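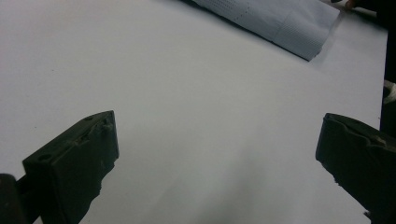

A plain white tabletop.

I've started to dread the question "So are you going to sell those?" You can't knit a scarf or bake a decent loaf anymore without somebody working out your profit margin for you.

My thing is mending. I learned it from Hamisi Lyimo, who taught a night class in Mosoti for years and charged 4 dollars a session, tea included. I was terrible. My first patch looked like a scab. But I kept going, and by May I had fixed most of what was in the rag bag, plus a few shirts that belonged to other people who hadn't asked.

Then came the advice. My cousin said I should open a shop on Orkero. A guy at work said no, the money's in teaching, put a course up on Skillwood and charge 69 bucks for it! So I tried the shop (I'm weak). I took in 346 dollars over the winter and hated pretty much every evening of it. There were messages at midnight, there was a long argument over a zipper, and I spent more time writing up listings than I did holding a needle.
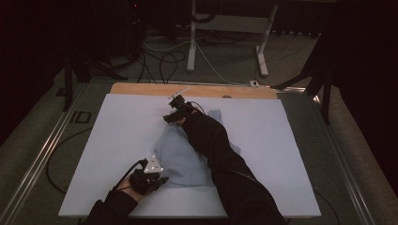 Blue-gray cloth on the table.

I know plenty of people need the extra money, and I'm not going to sneer at that. If your hobby covers the heating bill, good for you. What bugs me is the idea that it's a waste if it doesn't. I'm 52. I've had a boss since I was a teenager, and I don't see why I should hire myself as another one.

And being bad at something is fun – or it can be, as long as no customer is waiting on it. I can quit halfway through a sleeve. I can use the wrong color thread because I like the wrong color thread.

So I closed the shop. My cousin still brings it up at dinner. She has a bag of jeans she'd like hemmed, and she wants to know if there's a family rate.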